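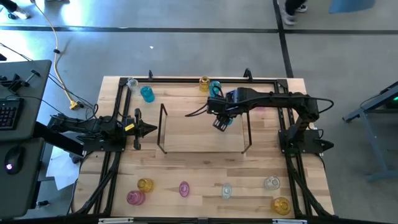 **Filed under: Club news / Transfers**

December 28, 2022

Warnmont confirmed this afternoon that Vangelis Kyriakidis has signed a new contract, which ends three months of guessing. The statement on the club site was four lines long and gave no length for the deal. I am told it runs to the end of next season with a one-year option on the club's side. Treat the option as unconfirmed.

The terms matter less than the timing. His old deal would have let him talk to other clubs from the first of the month, and Istport had made it plain that they wanted him. They lost their first-choice center back in the fall and have been using a midfielder there ever since. They also pay better than we do. I had him down as gone.

What changed, as far as I can work out, is the role. Under the previous manager he played on the left of a back three and was asked to step into midfield when we had the ball. He is not quick on the turn and we gave up a lot of goals in the space behind him. Oluwaseun Ogunleye went to a flat four after the Sirkemano defeat, put Kyriakidis on the right of the pair, and told him to stay there. The line now sits deeper, the fullbacks take turns going forward, and he has a man covering him on nearly every long ball.
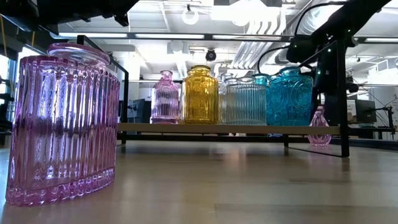 The passing has changed too. He used to look for the diagonal to the far winger, which came off perhaps one time in four and otherwise gave away a throw deep in their half. Now he plays it short to the holding player and we build from there. It is slower and some people in the main stand don't like it. I would point out that we have conceded 13 in the league since the switch, and that a good share of those came from set pieces, where the shape of the back line has little to do with it.

Set pieces remain the weak spot. We mark zonally at corners with two players on the near post side, and teams have worked out that a flat delivery to the edge of the six-yard box lands between the second and third man. Değirmenci did it to us twice in the same half. Kyriakidis is the third man in that setup and he has been slow to come off his line both times I have gone back and watched it. If the coaching staff fix one thing before the spring, I would start there.

On the money side, the budget for the rest of the season can't have much left in it. Average home gates are down on last year, and the away following at Warnmont has never been large – we took 50 to Sirkemano on a wet evening and that was considered good. The cup tie brought in over 400 extra on the gate, but I expect that was spent before it arrived. So I don't see a second signing of any size. A loan forward until March is the most I would plan for.

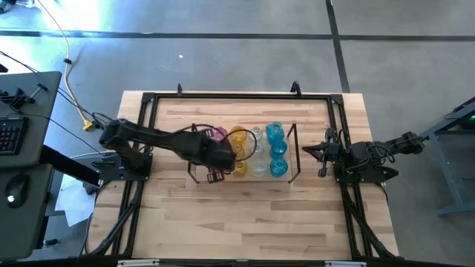 That leaves the question of who makes way. Kyriakidis staying means there are now four center backs for two places, and one of the younger ones needs games. The sensible answer is a short loan a division down, with a recall clause, to a side that also plays a back four. Sending him somewhere with wingbacks would teach him habits he would have to drop when he came back.

Mamta Bhatia asked in the comments last week whether the captaincy would be part of the deal. I have heard nothing to suggest it. The armband stays where it is for now, and Kyriakidis didn't wear it on the two occasions this season when it was free.

Two corrections to the previous post. I had the second goal against Istport as a header and it came off the shoulder. I also gave the wrong kickoff time for the next home match, which has been moved forward by half an hour. Thanks to Lucyna Wasilewska for pointing out both.

Team news for that one will go up the night before, provided the club releases it in time.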